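Sesik bin cell, workshop notebook
Darbridge shared workshop, back bench
April, entry started 18:15

Carried on from the last entry. State at the start of the evening: arm homed, bin clamped, old pick routine still loaded. The aim tonight was to get the approach height sorted at the rear of the bin and to stop the hose from pulling on the wrist when joint 6 winds round. Cengiz Dağdelen did the hose routing last time and left a note on the bench asking for it to be checked with the wrist at both ends of its travel.

Hose first. With the program in manual at reduced speed I turned joint 6 to the positive limit we set in software, then to the negative. Positive is fine. Negative takes up nearly all the slack and the cable bundle starts to lift the hose with it. I cut one tie and moved it further back. Repeated the test, better. There is still more loose loop below the joint than I would like, and the loop is the lowest thing on the arm apart from the gripper. Software limit on the negative side brought in by 15 degrees until this is done properly. Cengiz, please don't put it back without telling me.

Approach height next. The old value was taken from the flat part of the floor and used everywhere. That is wrong at the back, where the sloping panel comes down and takes up room the planner thinks is free. I have split the bin into two zones in the config, front and rear. The rear zone has its own minimum height and a restricted wrist angle so the fingers come down close to vertical. Clearance from fingertip to panel is set to 36 mm at the lowest point of travel. Generous, can come down later.

Ran the rear approach dry, gripper open, no pick command. Stopped over the back of the floor on each run and checked by eye from the bench side. 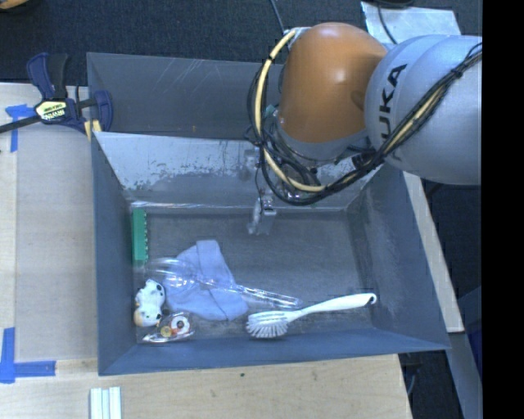 Reading time: 4 minutes

Contents are the awkward set: dish brush, clear plastic spoon, crumpled cloth, the green block with the knobs, the small spotted plush toy and the item in shiny clear packaging. They have ended up mostly left and front, so the rear zone gets very little real work in this arrangement. For the next session, put at least the green block and the brush on the right-hand side by hand before starting.

Segmentation notes, from the overhead view:

Brush: good. The white handle stands out well against the grey floor and the mask follows it to the tip.
Green block: good, though the mask sometimes includes a sliver of the wall it lies against.
Cloth: one mask most of the time, two when the fold is read as a separate object.
Clear spoon: poor. The handle comes through as a few bright fragments wherever it catches the light. The part over the cloth is usually given to the cloth.
Wrapped item: the mask is the coloured contents and leaves out the wrapper. The grasp point lands in the middle, so this may not matter.
Plush toy: fine.

The spoon is the real problem. A grasp on the cloth will bring the spoon with it or flick it, and the planner has no idea it is there. Two options. Either treat bright fragments lying in a line as one object, or lower the exposure and accept a worse mask on everything else. I tried the second quickly, dropping exposure to 2,000 microseconds. Highlights were cleaner, the plush toy lost its spots and the cloth went flat. Put it back. Will write the line-joining step in the Havudard branch and test it on saved frames before it goes anywhere near the arm.

Clamp check. The bar clamp at the back left corner of the bin was nipped up by a quarter turn. Please leave the blue tape on the table where it is, the calibration offsets refer to it. If the bin has to come off for another job, redo the corner touch-off afterwards; lining it up by eye is not good enough.

Scuffs on the floor and the worn patches on the sloping panel show up as false edges in the depth-free mode. Masked out the panel entirely for now. Cengiz suggested repainting it matt. I would leave it until the zones are settled.

Settings saved as salian_rear_02. The old file is kept alongside.

To do:
Shorten the loop below the joint, then restore the joint 6 limit.
Line-joining step for clear objects.
Rear zone picks with the block and brush moved over, some 6 runs of each.
Order more cable ties, the wide ones.

Arm parked and powered down 21:40. Key is back in the drawer.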